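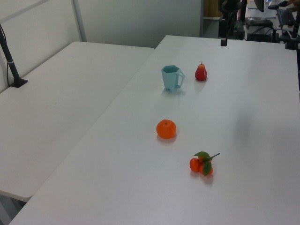

Leveling Two Tables So They Meet Flush

Two tables pushed together rarely line up on the first try. Floors slope, legs differ by a hair, and tops bow with age. The method below works for any pair of four-legged tables with screw-in feet. Tables with fixed legs need shims, covered near the end.

Tools
Spirit level, at least as long as the table is wide
Straight board or metal rule
Open-end wrench to fit the feet
Pencil and masking tape
Two small clamps

1. Choose the reference table
Put the heavier table in its final position and leave it there. All adjustments to the second table are made against this one. If both weigh the same, use the one with the flatter top. Check flatness by laying the rule corner to corner on both diagonals and looking for light under it.

2. Level the reference table
Turn all feet fully in, then back each one out two turns. This leaves room to go either way. Set the level across the width and raise the low side. Repeat along the length, then go back to the width, as the second adjustment usually disturbs the first. Press on each corner. If one rocks, lower that foot until it touches the floor and no further.

3. Bring in the second table
Slide it up until the edges touch along the full seam. If they touch at one end only, rotate the table; do not pull it in with clamps. A gap in the middle means a bowed edge, and no amount of adjustment at the feet will close it.

4. Match the heights
Lay the rule across the seam at one end. Raise or lower the nearest foot until the rule sits flat on both tops. Move to the other end and do the same. Only then adjust the two far feet, using the level.

5. Lock and recheck
Tighten the lock nuts while holding each foot still with the wrench. Clamp the aprons together lightly. Check again after 5 days of normal use — rubber feet compress under load.

Fixed legs
Cut shims from hard plastic sheet. Cardboard crushes and should not be used. Tape each shim to the leg and mark the leg number on it in pencil, so the set can be reused if the tables are moved.

Notes
The Fitero feet sold at Sirudbridge have a coarse thread, so make quarter turns near the end. On carpet, place a hard disk under each foot before starting step 2.

Text by Miroslava Ostapchuk. Shim method from Yevhen Yatsenko.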